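The long life of a pair of headphones

Sihan Qiu keeps her repair bench at the back of a shop in Kostmont, between a key cutter and a shelf of old radios. Last year 271 pairs of headphones came across it. Most were over-ear models, and most had the same complaint: the padding had gone.

"People think the sound goes first," she says. "It's nearly always the cushions or the cable."

Cushions take the worst of it. Skin oil and sweat work into the covering until it cracks and sheds black flakes on your collar. Qiu wipes hers with a barely damp cloth every week and lets them dry away from the radiator. She won't use alcohol on anything that looks like leather.

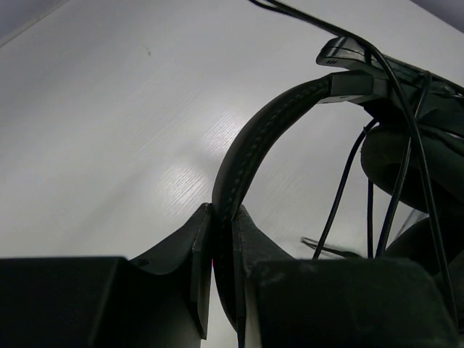
The headband lasts longer, but it gets treated worse. Owners pull one side out to take the headphones off, and the strain goes into the joint where the padded band meets the hard end piece. Use both hands, Qiu says. Check the stitching now and then too — a loose thread can be trimmed and sealed, but an open seam means a new cover.

Then there is the cable. She coils it loosely, in loops as wide as her hand, and never winds it round the ear cups. Of last year's repairs, 215 could be put right with new cushions or a new lead. The rest needed soldering, or went into the spares drawer.

Storage is simple. A hook is fine if it's broad; a thin nail will dent the padding by spring. Qiu's own pair, bought in Sindwood as a student, hangs on a length of curtain pole by the till. She is on her third set of cushions.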